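Feststead Lists
Home Lists Archive Browse by thread Browse by month Log in Help
Search this list Search Advanced

demo-collection list archive
Subject: Re: [demo-collection] drum task, episode boundaries and what to discard
February, thread 2 of 2

Replying inline to the second half. I agree with the first half and have trimmed it.

> We are at 143 accepted episodes on the drum task and the policy
> still double-strikes on the left. Our left and right strikes are
> labeled separately, but the start of an episode is wherever the
> operator pressed record. Some episodes open with the sticks already
> moving. Others have a long hold before the first strike. Should we
> trim to first motion, or keep the hold?

Keep part of the hold and make it the same length everywhere. We trimmed to first motion on the Andovell set and regretted it. With no still frames at the start, the policy never learned that sticks over the head and not moving is a valid state. It struck as soon as it was switched on. When we put the hold back, at a fixed 50 control steps, that went away without other changes.

The long holds are a separate problem. If an operator waits ten seconds in one episode and one second in the next, the policy sees the same picture with two different correct actions. It will average them. What you get is a slow drift down toward the drumhead, and then a weak contact that your audio check may or may not count as a strike. I would look for that in your double-strikes before blaming the left arm. A weak contact followed by the intended strike gets logged as two.

> Stick grip: the operators close the hands on the sticks before
> recording. We don't log the grip offset. The stick length past the
> hand varies by maybe a finger width between sessions.

Log it. You don't need a precise number. We put a mark on each stick where the edge of the hand should fall, and the operator checks it before the first episode of a batch and again after the last. If the stick has slipped past the mark by the end, the batch gets a "slip" tag and stays out of the main training split. We have 31 episodes tagged that way so far. They are useful for evaluation, since slip will happen at run time too, but when we mixed them in early the strike height got worse on both sides.

Do not re-seat the stick in the middle of an episode. If it moves visibly, stop, discard, and start over.

> Background: is it worth clearing the table between tasks? It costs
> us time and the other tasks share the same objects.

We don't clear it. We do move things. A fixed background is worse than a busy one, because the policy can use a bottle as a landmark for where the drum is. Our rule is that anything behind the drum gets moved between batches, and nothing may sit between a stick tip and the drumhead. The drum itself is shifted by hand within a taped area under the cloth. Keep the cloth flat when you do this. A fold under the drum tilts the head enough to change the contact time on one side.

The ring fitting on the drum body matters more than I expected. The head looks the same from every side, so the fitting is one of the few cues to how the drum has been turned. If you always leave it facing the operator, the policy may tie its strikes to it. We now turn the drum a little at each batch and note the fitting position as a clock hour in the batch sheet.

Start pose, as we use it for the two-stick task:
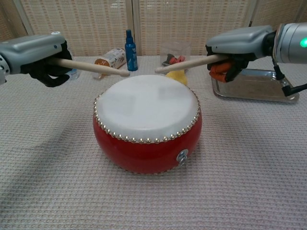
Start pose, chest camera. Tips over the far edge of the head, gap between them.

Points on the pose:

- Both tips are above the head and toward the back of it. Starting near the front edge gave us more rim hits on the first strike.
- The tips point toward each other with a gap left between them. We had stick-to-stick collisions when operators let them cross, and those episodes are hard to label because the sound is close to a rim hit.
- Check the overhead light on the drumhead. If the reflection is strong enough to wash out a tip, move the light. Lowering exposure made our hands too dark to see the fingers.
- Route cables away from the drum and leave slack for the full upstroke. A cable that pulls tight shows up in the wrist torque and looks like a contact.

> Last one. Do you keep failed strikes?

Yes, if the operator recovers inside the same episode. A miss followed by a clean strike is kept and tagged "recover". A miss with no recovery goes to the reject folder, and we don't train on it. Please don't relabel rejects as shorter successes by cutting the end off. The Dridska import had a number of these and we spent a good part of the month finding them.

The converter in the Eyvindsson branch now reads the slip and recover tags. It does not read the clock-hour field yet, so keep that in the batch sheet. If you send me a batch with the fixed hold applied, I will run it against our strike detector and post the left and right counts to the list.

--
demo-collection mailing list
To unsubscribe, use the settings page for this list.

Previous message Next message Back to thread index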